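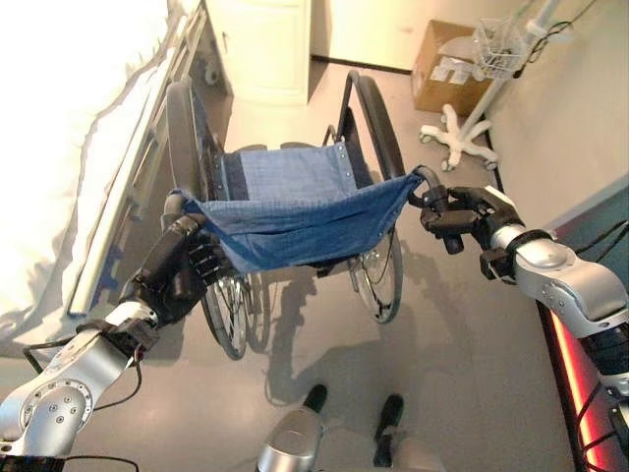

Cleaning a folding wheelchair at home takes less than an hour of work, plus drying time for the cloth. I do ours in February, when the road salt is at its worst, and again at the end of summer. The method depends on what the seat is made of. Vinyl can be wiped down and used again the same afternoon. A cloth sling seat like the blue one, with stitched edges and a bit of sag in the middle, holds on to crumbs and sweat along the seams and needs more attention.

What you need

Two buckets
Dish soap
A soft brush and an old toothbrush
Four or five rags
A vacuum with a crevice tool
Light machine oil

I use Oltano upholstery soap on the cloth, but plain dish soap is fine. Skip bleach and anything with ammonia.

Step 1. Empty and vacuum

Set the brakes. Take off the cushion and go through any pockets. Run the crevice tool along both sides of the seat where the fabric meets the tube, then fold the chair halfway and vacuum the crease from underneath.

Step 2. Wash the cloth

Mix a small squirt of soap into 2000 ml of warm water. Dip the brush, shake it off, and scrub with the weave in short strokes. The cloth should get damp but not soaked. Go over the seams with the toothbrush. Wipe with a rag wrung out in clean water until no more suds come up - usually two passes.

If your seat comes off with screws, you can wash it in the sink. Put the screws in a cup and note which hole each one came from. 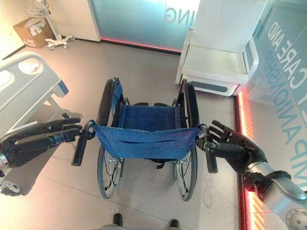

Step 3. Clean the frame and wheels

Change the water before you start on the metal. Mix 700 ml with a few drops of soap and work from the top down, drying each tube as you finish it. Spokes are slow going. Fold a rag into a strip and pull it back and forth around each one near the hub, where the grit collects. Wipe the hand rims last with a fresh rag.

Hair winds itself around the front caster axles. Snip it with small scissors and pull it out with tweezers. Wyss makes a hooked tool for this, and it works on vacuum rollers too.

Step 4. Dry and oil

Leave the chair open in a warm room overnight. Do not put it next to a heater. Once everything is dry, put one drop of oil on each folding joint and wipe off the extra. Keep oil away from the tires and brake pads.

Check the brakes on a flat floor before anyone sits down. If they slip, have them adjusted. The repair counter at Momidlow on Prornthorpe Road did ours while we waited.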